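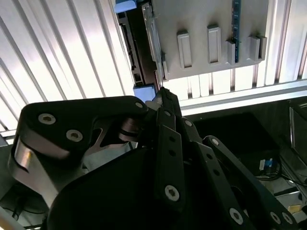 Second week of collecting reach demos and I have 343 good ones. Goal is 522. Why 522, because that's what fit in the spreadsheet Balthasar made and then we all started treating it as the number. The wrist view is the one I care about most this round. Last batch the fingers were hardly in view and the policy learned to swing toward anything bright. Now the fingers fill the bottom half, the center fingertip points right up next to the light blue block, and you can judge the gap by eye. Almost touching in that one. Good. Those last few millimeters are what I need more of, not another hundred long approaches from across the bench.

Quick notes before I forget them.

Glare. The white slatted stuff up top throws a lot of light back, and the rails on the right are nearly as bad. I keep going back and forth on it. Balthasar Ortner (who taught me most of what I know about this) says leave it in, the arm will have to live with it anyway. Probably right. I did turn one lamp away for 80 of the episodes so we can compare, tagged "lowlamp" in the notes column. If you're reading this and you have the March set, that one has no tag at all, sorry.

Naming. Sessions are now called after the folder they land in, so Wovitton is the old bench and Plirnness is the new one. Do NOT merge them. I merged them once and lost an afternoon pulling them apart again. Wernolico is the labeling tool, still slow, still eats the last row if you close the tab to fast.

What counts as a keeper:
fingertip ends up under the block, no bump
no pause longer than a breath in the middle
wrist and side streams both start before the arm moves
I didn't sneeze

Bad ones I keep too, separate folder. Tried training without them and the thing got weirdly confident. With a handful of near misses mixed in it slows down at the end, the way a person would. Might be luck. Three runs each, so don't quote me.

Also the cables. Black loops back there under the beam, a proper tangle, and I was sure they'd confuse the model. So I masked that corner on one run. No difference I could see, so the mask is gone and the cables stay. One less script.

Teleop is hard on the hands btw. I do 3 sets with a break after each, then coffee at Tiêu, then one more if my thumb is ok. The fourth set is always worse, you can see it in the curves, all wobble. Thinking of just dropping fourth sets completly and living with a slower count.

Still to do: re-record the starts where I was already leaning on the stick, fix the timestamps on the side stream, ask Balthasar for the other hard drive. Then train overnight and see. Will post the curves when I have them, good or bad.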